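Home | Trips | Food | Archive

2 min read

Plindgate vinegar works, open day

October 2, 2024. Got in late, bus from Koltitz missed the turn. Tour already at the barrel room. 100 barrels, smell hits you on the stairs. Guide quick, hard to hear over the pump. Oldest batch is Rezende's, eight years in, not for sale. Tasting upstairs after: the pear one very good, the fig too sweet for me. Bought 2 small ones, they come in dark glass. Shop takes cash only, definately bring some. Cafe shut by three. Would go again in May when the orchard's open.

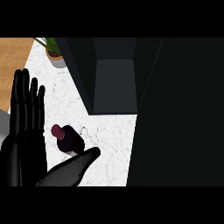 Zuleica Leite: The fig is better on cheese. And they do take cards now, ask at the back desk.

Contact | © Dundimby | Back to top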